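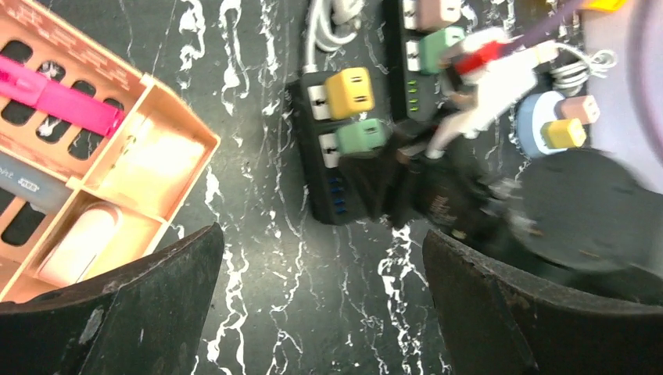
Frequently Asked Questions: Contributing to the Tomomora Demonstration Library

The Tomomora Demonstration Library is a shared collection of recorded manipulation tasks used to train learned control policies. The answers on this page apply to operators, site coordinators and partner laboratories. Questions about hardware loans are handled on a separate page.

General

What does the library contain?

The current release holds 1,579 accepted demonstrations of tabletop tasks. Of these, 435 belong to the Chargers and Outlets group, in which small chargers, plugs and power strips are picked up, moved, plugged in or sorted. The remainder cover kitchen items, stationery and folded cloth.

Who records the demonstrations?

Trained operators at the Hollenstein and Tullberg sites record all material for the main release. Partner laboratories may submit recordings to the supplementary release once their first trial set has been reviewed.

What is the target for the next release?

The library intends to reach 4,000 accepted demonstrations. The submission window closes in October. Material received after that point will be held for the following release.

What counts as one demonstration?

One demonstration is a single attempt at a single written task, from the moment the operator takes control until the gripper is open and clear of all objects. An attempt that includes two tasks must be split before it is submitted, and each part must carry its own task sentence.

Recording

May the table hold objects that are not part of the task?

Yes. Unrelated objects are encouraged in the Chargers and Outlets group, provided that they do not prevent the task from being completed. A policy trained only on bare tables tends to perform poorly in ordinary rooms. Operators should rearrange the objects after every attempt and should change the selection at the start of each session.

Are power strips connected to the mains during recording?

Site rules decide this. Where a strip is live, a second person must be present and the cutoff switch must be within that person's reach. The state of the strip is entered in the session form before the first attempt, and a change in that state requires a new session.

How should the task sentence be written?

Task sentences should use everyday words and name the object by its color or type, for example "Put the pink charger next to the power strip." Where two objects would fit the same sentence, the operator must add a detail that separates them. Part numbers and brand names should be left out.

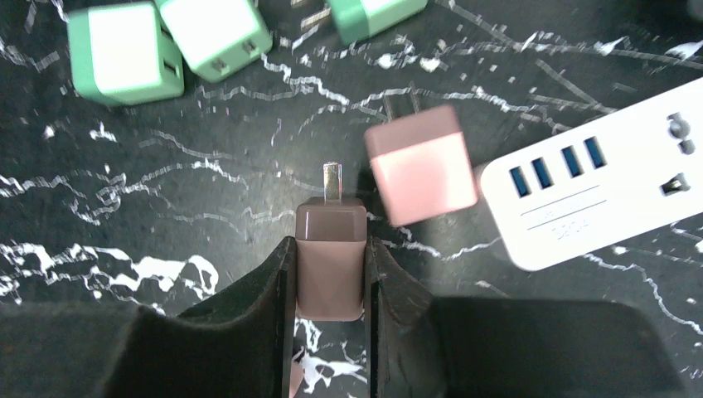

How many times should an operator repeat the same task?

Each operator records a task 3 times with the objects in different positions, then moves on to another task. Further repeats by the same person add little variety and are better assigned to a colleague.

What happens if a charger slips during an attempt?

The operator should continue if the object is still within reach and the task can be completed safely. A recovered slip is useful training material and is marked "recovered" in the session form. If the object leaves the table, the attempt is ended and marked "incomplete."

Is motion blur a reason for rejection?

Some blur is expected in wrist camera footage, particularly while the arm is traveling. Reviewers reject an attempt only when the object cannot be followed at the moment of grasp or release. Operators who see this regularly should reduce their speed near the object.

Review and submission

How are recordings submitted?

All recordings are uploaded through Wurari, the library's submission portal. Each upload must include the camera streams, the joint and gripper readings, the task sentence and the completed session form. Uploads with a missing part are returned without review.

Who decides whether a demonstration is accepted?

Two reviewers examine each attempt separately. If they disagree, a third reviewer from the other site makes the decision. Operators do not review their own work.

Are failed attempts deleted?

No. Incomplete attempts are stored apart from the main release and are available to partners on request. They are used chiefly for work on failure detection – a separate agreement applies to that material.

Can a contributor withdraw a recording?

A recording may be withdrawn at any time before the release is frozen. After that point, the library can remove it from later releases but cannot recall copies already distributed.

Does the library accept simulated demonstrations?

Simulated material is not accepted at present. Contributors with questions about mixed data sets should write to the coordinator at their nearest site before recording begins.

Where can partners find the session form?

The form is available in Wurari under Site Documents. Printed copies are kept at the Hollenstein and Tullberg reception desks for sessions in rooms without a network connection, and must be entered in the portal before the recordings are uploaded.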